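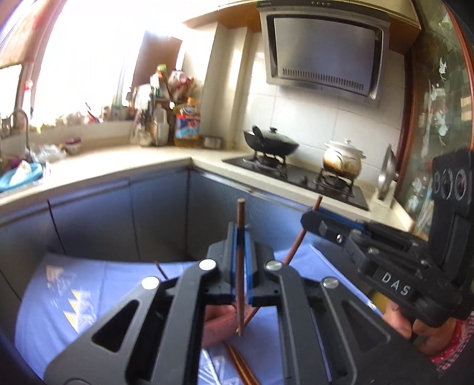 I've been fighting slip on these hand-held grippers for most of July and I think I've finally got it narrowed down to the pads, so I want to run it by you guys before I cut another set. Chopsticks are my torture test because they're skinny, they taper, and mine are slick from years of dinners. If I hold one upright like that, pinched between the two blue pads with the thick end up and the narrow end hanging down, it stays put as long as I don't bump it. Touch the lower end with the other chopstick and it starts to pivot. Not drop, just swing, like a clock hand. I want to pick up pairs and lay them straight on the tablecloth and I can't do that if they keep turning on me. What are you all using for pads? Is it a grip problem or a shape problem?

Posted by tinbasil, Friday, 9:40 pm
Category: Home Builds > Grippers & End Effectors
Home | Boards | New Posts | Parts Swap | Log In

gearslop_gary
Shape problem. A flat pad on a round stick touches along a skinny little line, and if your stick is vertical and your jaws are narrow then that line is short too. You've basically built a hinge. Cut a shallow V down the middle of one pad and leave the other one flat. I did that on my Biwott arm and it holds pencils, paintbrushes, whatever.

mossyoak_bench
Gonna disagree with Gary (again, sorry!). A V is great until you want to pick up anything that isn't lined up with the V. Then it rides on the two edges and it's worse than flat. Tinbasil is grabbing these off a table, they'll come up at every angle. I'd go softer and thicker so the pad wraps around the stick a little. What's the pad stock?

tinbasil
It's the Lindetti sheet, the medium one, 2 mm. I did try doubling it up and the jaws wouldn't close all the way, which was dumb of me, I should've measured first. Gary, I hear you on the hinge thing, that's exactly how it feels in the hand!

gearslop_gary
So shave the finger down and make room for the thick pad. Or V it. I'm not letting go of the V.

pwmandjelly
Before you recut anything, how's the play in the linkage? There are four pivots on yours with those silver screws, and if even one is loose the jaws won't meet parallel. Then you're pinching with just the top or bottom of the pad and of course it swings. Put a strip of paper in the jaws, close them, and tug on it at the top and then at the bottom. If one end pulls out easy, there's your answer. Took me an embarrassing amount of time to learn that one.

tinbasil
Ooh ok. Trying the paper thing now.

tinbasil
So the bottom pulls out WAY easier than the top. Right-hand side has some wobble when I wiggle the finger too, left feels pretty tight. I snugged the screws and it got better, but if I go any further the trigger gets stiff and the jaws stick half open. Ugh.

mossyoak_bench
Don't crank them. Those screws are your axles, and if you clamp down on the joint it binds. You want a thin washer on each side and threadlocker on the nut, just a dab. Halta sells a mixed pack of 24 washers in skinny sizes, I buy them every time I order anything.

pwmandjelly
+1 on washers. Use the removable threadlocker, please, not the permanent stuff. I have a gripper that will never come apart again.

crankshaft_lou
I'm the odd one out here but why do you care if it pivots? You've got two hands. Let the second gripper catch the low end and square it up on the way down. People do that with their fingers all day long. You could spend the whole summer chasing a stiffer grip for something that's really a technique thing.

tinbasil
Lou, I have tried that, and it sort of works if I go slow. But I'm slower with my right hand in the thing (I'm a lefty) and I'd like each one to hold up by itself first. I'll give it another go once the washers are in, though.

gearslop_gary
Lou would tell a guy with a flat tire to lean left.

crankshaft_lou
Depends how far he's driving.

tinbasil
Update! Washers in on all the pivots, took me about 29 minutes with a lot of dropping things on the floor. Paper test now drags evenly top and bottom. I ran 16 picks, same chopstick, poking the low end each time, and it swung on 2 of them. Before, it was pretty much every time. Pads are the same old flat ones, so the linkage was a lot of it.

pwmandjelly
Heck yes. Which two?

tinbasil
Both when I grabbed it way down on the narrow end. So there's less stick in the pad, I guess? Still want to try the softer sheet there.

mossyoak_bench
Softer sheet! Get the Dikix one, it cuts clean with a craft knife. Wipe the old glue off the fingers first or the corners will lift.

gearslop_gary
Or a V on one side. Make one set of each and post the numbers, I'll take my lumps.

tinbasil
Fine, one of each, Gary. Ordering tonight.

Reply | Watch Thread | Back to Grippers & End Effectors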